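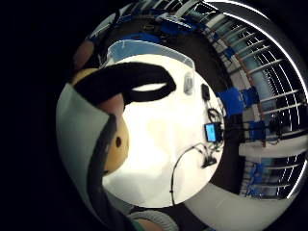

June, notebook for the Drulness hand, morning entry

Started at session 29 with the Holden settings. Recording is at 580 samples per trial, same as before. First takes were slow because I closed the fingers too early and then had to open them again. I will mark these takes as "early close" and keep them for Visser to compare.
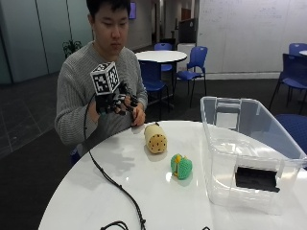

The pose tracking needs a new check before we go on. In file 1310 the wrist angle jumps two times, and in file 1414 it jumps once near the end. My guess is that the marker cube turns too far when the demonstrator tilts the hand, and then only one face is good for the tracker. With the hand held up at chest height and the cube a little tilted, two faces and the top can be seen, so I want to begin every take from this pose.

To do: ask Nernton if they have a longer cable. Repeat 1310 with slower wrist. Write the start pose in the protocol.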